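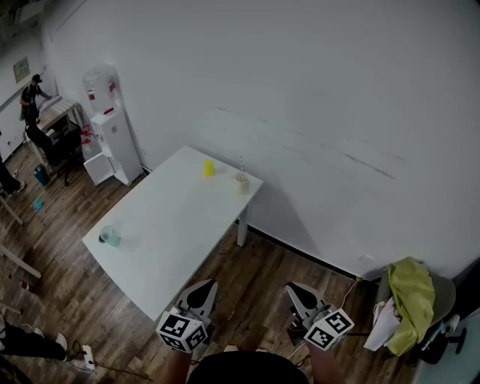

Wirkar is the little program I write and look after that turns demonstrations into clean hand paths. You record somebody doing a job with hand-held grippers, Wirkar reads the marker cubes on them, works out where each gripper was at every moment, and writes a file your planner can use. I get a lot of the same questions by email, so I'm putting the answers on one page. Most of them come down to what the tracker needs to see, and a table like this one, with an upside-down yellow cup, a beige cup with a straw in it and a clear glass near the left end, is the kind of thing I test on all the time. Both marker cubes are in view there, one per gripper, and that's most of what Wirkar asks of you!

Which marker cubes can I use?

Any cube with square black-and-white markers, as long as every marker has its own number. Two faces with the same number will drive the tracker crazy (I did this to myself once and lost an entire Friday to it). Print them matte if you can. Glossy paper throws back the ceiling lights and the corners wash out.

Do I have to tell it which hand is which?

Yes, once. There's a short settings file called hands.txt where you list the marker numbers for left and right. If your paths come out mirrored, look there first. I still mix them up myself.

My path jumps all over the place for a moment and then settles down. What's going on?

Nearly always a cube went out of sight, or only one face was showing. With one face the math has two answers that look almost equally good, and Wirkar sometimes flips between them. Version 28 added a check that sticks with the answer closest to the last good one, so update if you haven't. If it still jumps, turn on "hold through gaps" and set it to 300 milliseconds. I wouldn't go higher, or it starts making up motion that never happened.

Does it find the objects too?

Nope, only the hands. For cups and glasses I use Bimenen, which is a separate program and takes the same recordings. Fair warning about clear glass: it's hard. Bimenen does fine with a solid yellow cup, but a see-through one on a plain white tabletop gives it very little to hold on to, and I usually end up drawing the outline by hand in the first picture and letting it follow from there.

Do people walking around in the background matter?

Not to Wirkar. It throws out everything that isn't a marker before it does anything else. Bimenen has a "table only" setting that you'll want switched on.

What does the planner get?

A plain text file with one line per time step: position, rotation, how far open each gripper is, and a trust score from 0 to 100. Please use the trust score! Brurura, the planner I work with, slows down wherever the score dips, and you can copy that idea in whatever you use.

I get error 411. Help?

That means the camera calibration file is missing or was made for a different lens. Run the calibration step again with the printed board and save it in the same folder as the recording. The message used to say "bad input" and nothing else, sorry about that.

Can I run it live?

Sort of. There's a preview mode that draws the hand positions while you record, and I use it to catch a badly placed camera early. The numbers it shows are rougher than what you get afterward, so don't feed them to a real arm.

Why does the accent in Âu folder names break things?

If you installed the Âu add-on on Windows, the older build couldn't read that first letter. Rename the folder to plain "Au" and it loads. The fix is in the new build, but I haven't put that one up for download yet.

Last updated 21 August 2020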